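Início > Diário > Robôs e outras teimosias

Pesquisar neste blog Pesquisar

Já passava das quatro da tarde quando me dei conta de que tinha esquecido o almoço, e a culpa foi toda da roupa dobrada. Quem me acompanha desde o tempo de Drandport sabe que eu me empolgo fácil, mas ensinar uma máquina a dobrar roupa mexeu comigo de um jeito que eu não esperava!

A combinação com a Sorcha Baird, que coordena as gravações do Moddale, era simples: eu faria 200 demonstrações com a pinça na mão, em casa, com as minhas próprias peças e a minha própria luz de novembro. Ela insiste muito nisso da luz (e tem razão, a tarde muda tudo). A gente segura, abre os dedos, pega a ponta do tecido, leva, solta. Parece pouca coisa – até a décima vez, quando o pulso começa a reclamar.

O mais difícil, para mim, foi desaprender a pressa. A minha mão sabe dobrar desde os tempos da minha avó, só que sabe com cinco dedos e muito atalho. Com dois, é preciso pensar por onde o tecido vai ceder. O Gavin Kerr me mandou uma mensagem comprida sobre elásticos, com toda a paciência do mundo, e eu li três vezes.
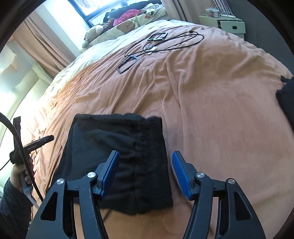

Elástico franzido, aliás, virou meu assunto preferido no café da manhã. Ele puxa o pano para onde quer, e a dobra que estava certinha escapa na hora de soltar. Comecei a fechar os dedos mais devagar e a esperar um instante antes de levantar – a Sorcha gostou, disse que pausas assim ajudam bastante no treino. Amanhã continuo com as camisetas, e depois conto como foi com as meias, que me dão um certo medo.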